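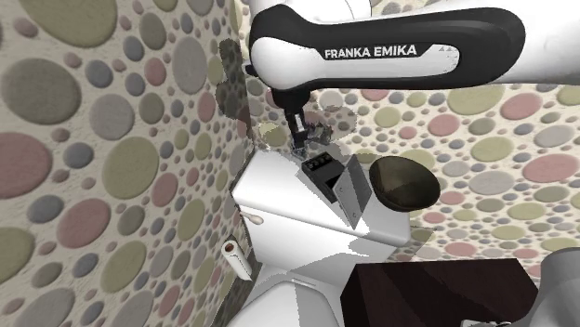

The company Stelum opened this Monday the second part of its collection of household examples for robot learning. In the first part, which finished in May, all the work was done in kitchens. Now the team has moved to bathrooms, and all of them exist only inside a simulator. A bathroom is a difficult room for an arm of this size. In one of the new rooms the Franka arm has to come in over the toilet and bring its fingers down to a small black box on the tank lid, with walls meeting in the corner behind it and a brown basin close by on the right.

The collection has the name Drodstead, the same as the first part. According to the company, it contains at this moment 1642 recorded examples, and 504 of them come from the bathrooms. Each example is one attempt at one short task, such as picking up an object, moving it to another surface, or putting it back. The learning system receives the camera views together with the movements of the arm, and it must learn from them which movement should follow.

The examples are made by people. Four operators sit in the Stelum office in Plonden and guide the simulated arm with a hand controller. They work in turns, because after a long time with the controller the movements become less smooth, and the system would learn this also.

"We were asked many times why we do not let the computer make all the examples alone," said Algirdas Stankevičius, who leads the collection. "We tried this in winter. The computer found ways to finish the task, but they were strange ways, and on a real arm we would not like to see them. A person goes slowly near the wall. We want the system to go slowly near the wall too."

The rooms are prepared by a small studio, Venkataraman, which has delivered 13 bathrooms until now. The furniture, the wallpaper and the light are different from room to room. Mr. Stankevičius explained that strong patterns on the walls were requested on purpose. In the kitchen part most walls were plain, and the trained system later made mistakes when it was tested in front of tiles or printed paper. It reached too far, or it stopped too early above the object.

Failed attempts are also kept. If the gripper closes beside the object or pushes it to the floor, the operator marks the example as failed and starts again from the same position. The company has not decided yet if the failed examples will be used in training or only for checking the results.

Not every problem is solved. Thin objects remain the hardest to pick up, and in some rooms the surfaces are still drawn with errors, which the studio is correcting. The operators can report such a place directly from their program, and the room is then taken out of use until a new version arrives.

The bathroom part will continue through the summer. After it Stelum plans to begin with laundry rooms, and the first trials on a real arm are expected in Plonden in the autumn.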